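Chapter 4

Showing, Not Telling: Teaching a Robot by Hand and by Wire

Anyone who has taught a teenager to drive will know the gap between doing a thing and explaining it. Robots widen the gap. Ask a grown adult to write down how to put a can in a drawer and you will get two lines, both useless to a machine. Ask the same adult to do it and the job is over before the kettle boils.

Hence demonstration. A person drives the robot through the task, the software records every joint angle along the way, and a learning method tries to make sense of the result. Mavis Blackwood, who ran the teaching sessions at Skarkusness, called it "puppetry with paperwork". The paperwork was the larger part.

Our running task for this chapter is the drawer task, carried out in simulation, where dropped crockery costs nothing.
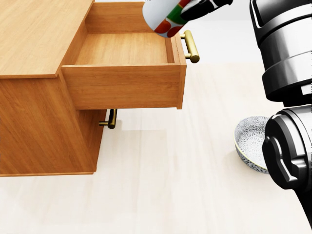 4.1 Two ways to take the lead

In hand guiding, the teacher takes hold of a real arm and moves it. It feels natural for ten minutes, after which the teacher's shoulders begin to take an interest. It also has little to offer in a simulator, there being no arm to hold.

In remote control, or teleoperation, the teacher moves something else (a glove, a joystick, a second arm) and the robot follows. The teacher gives up the sense of touch and must judge depth from a screen. Beginners on the Ahonen rig tended to reach confidently for a place slightly behind the handle. 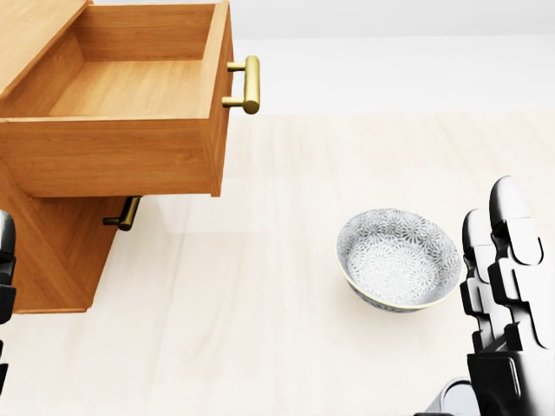
The choice between the two shapes the data. Hand-guided motion is smooth but slow, and it suits one arm better than a pair. Teleoperated motion is full of pauses while the teacher thinks, and a learner will copy a pause as faithfully as a grasp. Tavion Haddad's first set from Zostthorpe held 1,805 demonstrations, a good many featuring a robot that stopped halfway to contemplate the furniture. He trimmed the pauses and started again.

4.2 What counts as a good demonstration

A drawer stuck at an awkward angle is worth recording. So is a fumbled grasp, provided the teacher recovers from it, for a learner shown only perfection has no idea what to do after its first mistake.

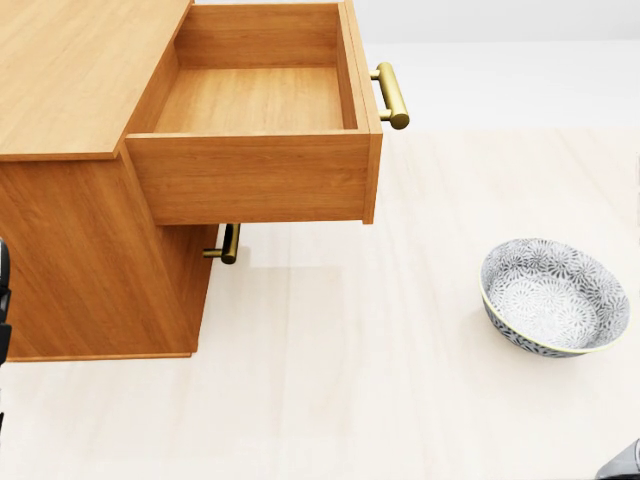 Starting positions matter as well. If the bowl always sits in the same spot, the robot may learn the spot and ignore the bowl. In the Batow exercises at the end of this chapter you will turn the cabinet through 90 degrees and find out which of the two your own learner has picked up. Save your work before you look.

Contact the editors | © Batow Textbooks | Back to top

This site uses cookies to remember your page. Accept | Manage settings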